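**To:** Esther Kariuki, Small Grants, Pevlow Fund
**Re:** Shared workroom refit, second progress report
**Date:** Thursday, January 24, 2019

Esther,

You asked for something shorter than the last report and with fewer appendices. There is one appendix this time and it's a paragraph.

## Where the project stands

The grant was for making the Kirui workroom fit to work in. The application listed four items: seating, storage, floor, and what it called "power and cable provision." The first three are done or close to it. The fourth is why I'm writing at length.

**Seating.** Finished. The office chairs came in August and have been sat in ever since, mostly by people and otherwise by their coats. We kept a few of the older white chairs because the people who like them were very firm on the subject. One of the new chairs has developed a slow lean to the left. Prulico, who supplied them, have agreed to send a new gas lift and have now agreed to it three times.

**Floor.** Finished. The carpet that went down in 2005 came up in a single afternoon, bringing with it a quantity of staples and a bus pass. The new floor is wood-look laminate and it sweeps clean. The one complaint is that you can now see everything that's lying on it, which the carpet used to handle discreetly.

**Storage.** Nearly there. The shelves are up along the back. The door of the tall cupboard was hung the wrong way round and opens toward the radiator, so it gets to about halfway. Fixing it is a morning's work and we haven't found the morning. In the meantime the equipment that should be in the cupboard is beside the cupboard.

**Power and cables.** See below.

## The cable problem

The room was wired for a time when people brought a pen. The outlets are all along the walls and the tables are all in the middle, where the light is, and every working day begins with somebody feeding a cord across the gap. Our application proposed three floor boxes, set flush, with outlets under little brass lids. The electrician looked at the slab in the fall and gave us a price for cutting into it that was larger than the entire grant. He was very nice about it.

So we went to plan B, which you approved by email: power strips on the tables, one proper route from the wall to each, and a habit of putting things away. The first part cost very little. The second is in progress. The third is a matter of human nature, and I'd ask the Fund to be patient.

The round table is the test case. It's the most popular table in the room and the farthest from a wall, and a round table has no back edge to hide anything behind. On the rectangular ones you can run the strip along the rear and tie it to a leg. A round one presents its front to everybody, so whatever is plugged in ends up in the middle of somebody's work. We've been using it to settle how the strips should sit and which cords deserve a permanent place on top.

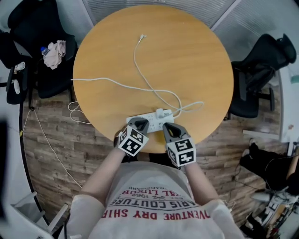 *Round table: power strip near the edge, charging cable in loops across the top, long cord still on the floor.*

The floor cord is the part I'd like to draw your attention to, preferably before somebody's foot does. It's white, it's long, and against brown and gray planks it is at least easy to see. That is the nicest thing I can say for it. The length that hangs over the side of the table is going to be clipped to the underside, and the run across the floor will go under a rubber cable cover with sloped sides. I ordered one from Vurnar before the holidays. They sent a very good doormat. The replacement has been dispatched, according to an email, and will arrive, according to the same email, yesterday.

As for the top of the table, we've tried a few arrangements and have opinions on all of them.

The strip in the dead center was fair to everyone and in everyone's way. It also made the cord to the wall as long as it could possibly be, and you could no longer put a large sheet of paper down flat. It lasted four days.

The strip screwed to the underside was the tidy choice and I was in favor of it. In practice people had to kneel to plug in a phone, and the ones who wouldn't kneel ran their own extension from the wall, so we finished up with more cord than we started with. I've withdrawn my support.

The strip near the edge is where we are now. You can reach it, you can see which sockets are free, and it takes up only the part of the table where elbows would go. Its fault is that it isn't fixed to anything, and a good tug on a cable takes it for a walk. Heavy hook-and-loop pads should settle that. They come in black or white and there was a discussion.

The charging cable is a separate question. Most of the ones we own are longer than anyone needs, and the extra has to go somewhere, so it goes in loops across the tabletop. I've put a reusable tie on each cable at the plug end, so that a person who wants to shorten one can do so in a few seconds. Take-up has been modest. I found nine of the ties last week holding the blinds cord, a bag of coffee, and each other.

## What we've agreed to do about it

After some back and forth we wrote down a short routine for the end of the day, and it now hangs inside the half of the cupboard door that opens:

- Unplug your charger from the strip and take it home, or coil it and put it in the tray.
- Leave the strip on the table. It lives there.
- Pick up anything hanging over the edge.
- Walk once around the table looking at the floor.
- Chairs in. Water bottles and clothing go home with their owners.

The last line is the one least observed. I'm told the chairs are very comfortable for a sweater.

The routine has been in use since the new year. On the evenings when it's followed, the room is ready the next morning and the cleaner can get under the tables. On the evenings when it isn't, I get a note from the cleaner. The notes have become shorter, and I've chosen to read that as progress.

## Money

The amount left for the final stage at the start of this period was $1,393. Of that, $405 has gone on power strips, clips, hook-and-loop pads, cable ties, and the cable cover that is a doormat. Vurnar will refund the difference once they've had the doormat back, and I'll adjust the figure in the final report. If the Fund would prefer that we keep the doormat, it's a good one and the entrance could use it.

That leaves $988. I'd like to spend it in this order, and I'd be glad of your yes or no on each:

1. Cable covers for the remaining tables, in a color that can be seen.
2. Re-hanging the cupboard door, including a joiner for half a day if we still haven't found the morning ourselves.
3. A second bin. This wasn't in the application. The first bin is full.

I know that item three falls outside the stated purposes. I'd argue it comes under storage.

## What has gone less well

Your form has a box for this, so I'll fill it.

We underestimated the floor boxes badly. The figure in the application came from a catalog and covered the boxes themselves, with nothing in it for making a hole in a building. Somebody should have asked an electrician first, and the somebody was me.

We also labeled all the plugs in November, with 19 neat printed labels saying what each one powered. The labels were stuck to the plugs and the plugs then moved to other devices, so for a while the fan was described as a printer. The labels have come off. We now use colored tape at both ends of a cord, which tells you only that the two ends belong together. That's usually what you wanted to know.

And the booking sheet for the round table was a mistake. People who would happily have shared it began reserving it for whole days. It's gone, and the sharing has come back, with grumbling.

## Next steps

The cable cover goes down as soon as a cable cover arrives. The clips go on under the round table the same day, and if the strip stays put for two weeks we'll set up the other tables the same way. The cupboard door depends on your answer to item two. I expect to send the final report with receipts once all of that is in place, and I'll number the receipts this time.

You offered to come and see the room. Please do. Afternoons are better, and if you bring a laptop there will be a socket free at the round table. Step over the cord.

## Appendix

The bus pass found under the carpet has not been claimed. It expired some time ago, and we've pinned it up by the door in case its owner is still trying to get home.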